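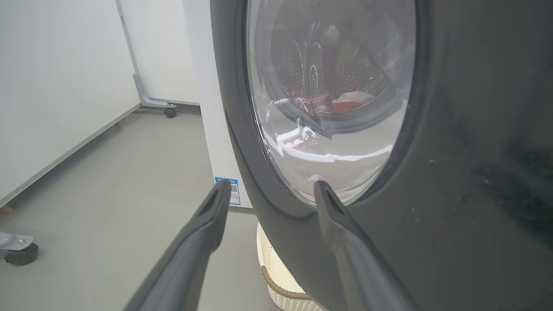
Why does Derkavham host the first-round game when Urkum finished with the same record?

They split the two games they played against each other, and Derkavham won theirs by 13 while Urkum won theirs by four. The league breaks a two-way tie on head-to-head points, so Derkavham gets the No. 4 seed and the home floor.

I've had this in my replies all day so I'm putting it in one thread. Most of you have the standings right. The part people are missing is the order of the tiebreakers.

Order for two teams: head-to-head wins, then head-to-head point difference, then point difference over the whole 20-game season. You stop as soon as one of them separates the teams.

Urkum has the better season point difference. Everybody posting that number is correct, and it doesn't get used. The second step already settled it.

The Urkum win came first, back in the fall, at their place. Close the whole way. Derkavham had the ball down two late, missed a short jumper, fouled, and Urkum made both free throws. Final margin four.

Those two free throws looked like nothing then. They'd have looked pretty big if the rematch had been tight.

It wasn't tight. Derkavham went to a 2-3 zone early in the second quarter at Witkowska Hall and Urkum never got comfortable against it. They kept passing around the outside and taking threes late in the shot clock.

Tímea Borbély had the best game I've seen from her this season. She played the high post against Urkum's press, caught everything, and made the right pass nearly every time. The press was off by halftime.

A few people asked why she stayed in for the last minute with the game already won. That was for the tiebreaker. The Derkavham bench knew they needed to win by at least five to take the head-to-head, and there's no reward for sitting your best passer and giving points back.

Same reason Urkum kept fouling when they were well behind. It looked odd from the stands and some people were booing. They were trying to get the margin under four. Getting beat by three would have kept them ahead in the tiebreaker.

"What if the margin had been exactly four?" Then head-to-head is dead even and it goes to season point difference, and Urkum hosts. So the target for Derkavham was five and they cleared it easily.

Does overtime count toward the margin? In this league, yes. Final score is final score. Some leagues only count regulation for tiebreakers, and I think that's where the argument under my last post came from.

Now the game itself. Single game, winner moves on, loser is done until next season. Winner goes to Plenosville, who finished first and have had the bracket spot locked up for weeks.

I don't think home floor matters as much for the crowd as it does for the rims. Witkowska Hall has stiff rims and a lot of dead space behind one basket. Visiting shooters tend to be short there in the first quarter. Urkum lives on threes, so that's a real cost for them.

What Urkum has to do differently: get the ball into the middle of the zone. In the rematch they barely tried. Their backup center can catch at the foul line and face up, and she played very little that night because of early fouls.

They also need to run off misses. Derkavham sends three to the offensive glass and can be slow getting back. Urkum got easy layups that way in the first meeting and almost none in the second.

What Derkavham has to do: the same things, and stay out of foul trouble. Their bench is thin at guard. If their starting point guard picks up two early, they have to bring Borbély out to handle the ball, and then nobody is at the high post.

Somebody asked if the zone will work again. I'd expect Urkum to have practiced against it every day since. I'd start man-to-man if I were Derkavham and save the zone for the second quarter, like last time. Coaches get paid to know better than me.

On free throws: Derkavham is the better team at the line by a good bit, and Urkum fouls a lot when they press. If the press stays on all night, count on a long fourth quarter with plenty of whistles.

Correction to something I posted this morning. I said a three-way tie would use the same steps. It uses the same steps, but only with games among the three tied teams, and if one team gets separated the other two start over from step one. Thanks to the person who sent me the page from the rule book.

I also had the first game listed as a Derkavham home game. It was at Urkum. Deleted that post.

Do I think the rule is fair? Mostly. I'd like head-to-head margin capped, so that a blowout on a night when a team is missing starters doesn't decide a seed. A cap wouldn't have changed this one unless it was set under five, and I haven't seen anyone suggest that.

The other fix people bring up is a neutral gym for tied teams. I'm against it. Gyms are hard to book on short notice in May, and the team that earned the spot should get to play in front of its own people.

My pick is Derkavham in a close one. I had Urkum before the rematch, so take that for what it's worth.

Tip is at 7 p.m. and doors open an hour before. Visitor section is on the side across from the benches. I'll post the score at each quarter and write up the rest later that night.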